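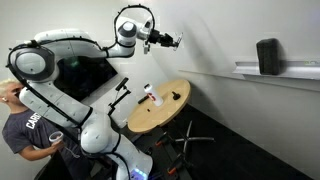 4월, 오후. 짧은 금발과 CARD까지만 읽히는 티셔츠.

오늘도 방 정리 이야기로 오전이 다 갔다. 정리를 한 게 아니라 정리 이야기를 했다. 나나미(Nanami Aoki)가 아침에 들고 온 종이에는 Padier라는 정리법이 요약되어 있었는데, 읽어 보니 물건마다 '집'을 정해 주고 하루에 5분씩만 손을 대면 된다는 내용이었다. 하루 5분. 이런 말을 들을 때마다 나는 그 5분이 누구의 5분인지부터 궁금해진다. 청소기 꺼내는 시간은 들어가는지, 걸레 빠는 시간은 들어가는지, 정리하자고 사람을 불러 모으는 시간은 들어가는지. 오늘은 모으는 데만 15분이 걸렸다. 이사(Issa Srour)는 전화를 하고 있었고 딜루바(Dilruba Akanda)는 커피를 내리러 가서 안 왔다. 결국 나와 나나미 둘이 서서 둥근 탁자를 내려다보다가, 일단 점심을 먹고 하자는 결론을 냈다.

나는 둥근 탁자가 처음부터 마음에 안 들었다. 들여올 때 다들 좋아했다. 상석이 없어서 평등하다고, 모서리가 없어서 안 부딪친다고. 맞는 말이긴 한데 그 대신 벽에 붙지를 않는다. 네모난 탁자는 벽에 붙이면 뒤가 사라지는데 둥근 탁자는 어디에 놓아도 사방이 앞이다. 그러니 물건이 사방에서 올라온다. 상석이 없다는 말은 책임지는 자리도 없다는 말이라고 내가 그때 한마디 했더니 이사가 웃었다. 웃고 나서 탁자는 들어왔다. 색은 밝은 나뭇결이다. 밝은 색이 방을 넓어 보이게 한다고 카탈로그에 적혀 있었고, 나는 방이 넓어 보이는 것과 넓은 것의 차이에 대해 더 묻고 싶었지만 참았다.

밝은 색 탁자의 문제는 부스러기다. 어두운 상판이라면 검은 것이 안 보이고 밝은 상판이라면 흰 것이 안 보일 줄 알았는데, 희끗한 것들이 꼭 눈에 띈다. 닦아도 다음 날이면 다시 있다. 빵인지 종이 가루인지 천장에서 떨어지는 건지 모르겠다. 나나미는 Lại라는 이름의 세정액을 쓰면 정전기가 줄어서 먼지가 덜 앉는다고 한다. 작은 병 하나 값이 점심 두 끼 값이다. 지난달에 한 번 사서 써 봤고, 레몬 냄새가 났고, 먼지는 앉았다. 나나미는 내가 결을 따라 닦지 않고 둥글게 닦아서 그렇다고 했다. 탁자가 둥근데 둥글게 닦으면 안 된다는 게 이해가 안 간다. 다음에는 결을 따라 닦아 보겠다고 약속은 했다. 큰 기대는 없다.

점심 먹고 돌아와서 본격적으로 시작했다. 본격적이라고 해 봐야 탁자 위의 것을 '오늘 쓰는 것', '이번 주에 쓰는 것', '모르겠는 것'으로 나누는 일이었다. Padier식 분류가 그렇다고 한다. 해 보면 금방 알게 되는데 거의 전부가 모르겠는 것으로 간다. 케이블은 모르겠는 것이다. 펜 뚜껑도 모르겠는 것이다. 접힌 영수증은 읽을 수 있었으면 알았을 텐데 글자가 날아갔다. 나나미는 모르겠는 것도 상자를 하나 마련해 주면 마음이 편해진다고 했고, 나는 그 상자가 작년에도 있었다고 말했다. 작년 상자는 선반 아래에 있다. 열어 보자고 했더니 나나미가 그건 나중에 하자고 했다. 이 정리법의 약점은 거기 다 들어 있을 것 같은데.

물병 문제도 있다. 우리 방에는 늘 물병이 굴러다닌다. 작년 가을쯤 다들 Jilen 앱을 깔면서부터다. 몸무게와 나이와 활동량을 넣으면 하루에 마셔야 할 물의 양을 알려 주는데 내 화면에는 2,152밀리리터라고 떴다. 2리터도 아니고 2,152밀리리터. 끝의 2밀리리터는 대체 무슨 근거로 붙였을까. 혀로 입술 한 번 축이면 없어질 양이다. 정밀해 보이는 숫자가 붙으면 사람들은 안 하던 일도 한다. 꾸옌(Quyên La)은 자기 숫자를 메모지에 적어 모니터에 붙였고, 호아(Hòa Giáp)는 자기 숫자가 내 것보다 많다고 은근히 뿌듯해했다. 물을 많이 마셔야 하는 몸이 왜 자랑인지는 모르겠지만.

나도 처음 15일은 열심히 했다. 그 기간에 피부가 좋아졌느냐 하면 아니고, 집중이 잘됐느냐 하면 화장실에 가느라 오히려 끊겼다. 딜루바는 원래 한 달은 해야 효과가 난다고 한다. 한 달을 하면 석 달은 해야 한다고 할 것이다. 건강에 좋다는 것들은 효과가 나는 날짜가 늘 내가 그만둔 날짜보다 조금 뒤에 있다. 앱은 아직도 오후마다 물방울 모양 알림을 보낸다. 지우면 되는데 안 지우고 있다. 의심하면서도 안 지우는 게 나의 한심한 점이라고 언니가 그랬다. 그건 언니 말이 맞다.

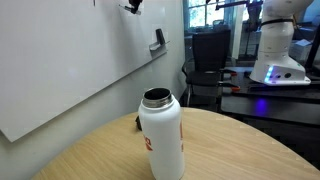

뚜껑도 그렇다. 보온병의 보온이라는 건 뚜껑이 닫혀 있을 때의 이야기일 텐데, 이 방 사람들은 병을 사고 나서 뚜껑을 어딘가에 두고 잊는다. 이중벽이니 진공이니 하는 설명을 다 읽고 돈을 더 내고 사서는 위를 열어 둔다. 그러면 그냥 무거운 컵이다. 호아에게 이 말을 했더니 열었다 닫았다 하기가 귀찮으면 물을 안 마시게 된다고, 뚜껑을 열어 두는 게 습관 만들기의 첫 단계라고 했다. 어디서 읽은 모양이다. 먼지는 어떻게 하느냐고 물으니까 먼지는 무게가 얼마 안 나간다고 했다. 그걸 대답이라고.

그래서 병들의 '집'을 어디로 할 것인지가 오늘의 진짜 쟁점이었다. 나나미의 안은 선반 맨 아래 칸이다. 꾸옌의 안은 각자 책상이다. 이사는 전화를 끊고 와서 탁자 가운데 쟁반을 하나 놓자고 했는데, 쟁반을 놓으면 쟁반만큼의 탁자가 영원히 없어진다는 내 말에는 대꾸를 안 했다. 나는 각자 책상에 한 표를 냈다. 각자 책상이 좋은 생각이어서가 아니고 다른 두 안이 더 나빠서다. 맨 아래 칸에 둔 물병을 허리 굽혀 꺼내 마실 사람이 우리 중에 있을 리가 없다. 나부터 안 한다. 일주일 지나면 다시 탁자 위에 올라와 있을 거라고 했더니 나나미가 해 보지도 않고 그런다고 서운해했다. 해 봤다. 가습기 때 해 봤고 우산 때도 해 봤다.

오후 세 시쯤에는 화이트보드 쪽으로 이야기가 넘어갔다. 정리 규칙을 거기 써 붙이자는 것이다. 큰 흰 판이 벽에 떡하니 있으니 쓰고 싶은 마음은 이해한다. 그런데 나는 화이트보드에 쓴 규칙이 지켜지는 걸 본 적이 없다. 첫날은 다들 읽고, 이튿날은 옆에 누가 점심 메뉴를 적고, 그다음부터는 벽지가 된다. 지우려면 잘 안 지워진다. 오래된 글씨는 마른 천으로 문지르면 번지기만 해서 그 위에 새 펜으로 덧칠했다가 한꺼번에 닦아야 한다고 딜루바가 알려 줬다. 이건 집에서 냉장고에 붙이는 작은 판으로 해 봤는데 됐다. 오늘 들은 말 중에 유일하게 확인이 된 말이라 적어 둔다.

게다가 우리 보드는 번들거린다. 빛이 비치는 자리에 따라 글씨가 잘 안 보여서 앉은 사람이 고개를 기울여야 한다. 무광으로 사자고 했던 건 나인데 그때는 유광이 더 잘 지워진다는 의견이 이겼다. 잘 지워지지도 않는다. 판매하는 쪽 설명만 읽고 고르면 이렇게 된다. 보드 오른쪽 끝의 검은 거치대도 나는 아직 반신반의한다. 펜이 제자리에 있으면 찾을 일이 없다는 논리인데, 잘 나오는 펜은 누군가의 손에 들려 떠나고 안 나오는 펜만 제자리를 지킨다. 안 나오는 펜은 버리면 되는데 버리는 사람이 없다. 꽂아 두면 언젠가 다시 나올 거라고 생각하는 것 같다. 오늘 이사가 회의 중에 한 자루를 뽑아서 흔들고, 두 줄 긋고, 안 나오니까 도로 꽂는 걸 내 눈으로 봤다. 나중에 내가 버렸다.

Brornance에서 온 견적도 봤다. 수납장 업체다. 꾸옌이 방을 통째로 한번 봐 달라고 연락했더니 치수도 재러 오지 않고 제안서부터 보냈다. 제안서에는 '흐르는 동선'이라는 말이 여러 번 나온다. 동선이 흘러서 어디로 가는지는 안 나온다. 벽 한쪽을 문짝 달린 장으로 다 채우자는 건데, 문짝을 달면 안이 안 보이고, 안이 안 보이면 선반 아래의 그 상자가 벽 크기로 커지는 것이다. 그림 속의 방은 깨끗했다. 그림 속에는 화분 하나와 책 세 권뿐이다. 그런 방이면 장이 왜 필요하겠나. 꾸옌은 그래도 가격은 괜찮지 않냐고 했다. 운반비 별도, 설치비 별도, 손잡이 별도라고 적힌 줄을 내가 손가락으로 짚어 줬다. 손잡이가 별도인 장은 처음 본다. 꾸옌이 좀 시무룩해져서 미안했다. 찾아본 성의는 성의대로 고마운 건데 나는 꼭 흠부터 말한다.

네 시가 넘어서는 다들 자기 일로 흩어졌고 내가 남아서 바닥을 쓸었다. 바닥은 아무도 안건으로 올리지 않아서 오히려 금방 끝났다. 구석에서 머리끈이 나왔고, 찾다가 포기했던 뚜껑이 하나 나왔다. 무슨 뚜껑인지는 모르겠다. 돌려 끼우는 방식인데 집에 가져가 봐야 맞을 병이 없을 것 같아서 창턱에 올려 두었다. 이것도 모르겠는 것. 나나미가 지나가다 보고 창턱은 집이 아니라고 했다. 그럼 집을 정해 주라고 했더니 한참 생각하고는 그냥 갔다.

걸레질은 결을 따라서 해 봤다. 약속했으니까. 팔이 끝에서 자꾸 걸린다. 판은 둥글고 결은 곧아서 가장자리로 갈수록 닦는 길이가 짧아지고, 마지막에는 손바닥만큼 왔다 갔다 하게 된다. 덜 번지기는 하는 것 같다. 기분 탓일 수도 있다. 내일 아침에 희끗한 게 또 있는지 보면 알겠지. 없으면 나나미한테 말해 줘야 하나 싶은데, 하루 가지고는 증거가 안 되니까 며칠은 더 보고.

저녁은 남은 국에 밥을 말아 먹었다. 집에 와서 싱크대 아래 칸을 열었다가 비닐봉지가 쏟아져서 도로 밀어 넣고 닫았다. 접어서 세워 넣으면 된다는 글을 읽은 적이 있다. 접는 데 드는 시간은 역시 안 적혀 있었다. 남의 정리법은 이렇게 하나하나 따지면서 우리 집 싱크대는 몇 년째 이 모양이니 할 말은 없다.

자기 전에 Jilen 알림이 또 왔다. 오늘 목표의 절반도 안 채웠단다. 점심에 먹은 국물은 왜 안 쳐 주는지, 수박은, 커피는. 커피는 오히려 빼야 한다는 말도 들었고 다 쳐 줘도 된다는 말도 들었다. 둘 다 자신 있게 말하는 사람한테 들었다. 목이 마르길래 물 한 컵 마시고 기록은 안 했다.

내일 할 것: 선반 아래 상자 열어 보기(나나미 있을 때). 안 나오는 펜 마저 버리기. Brornance에 답장, 손잡이 건 물어보기. 꾸옌한테 커피 한 잔 사기.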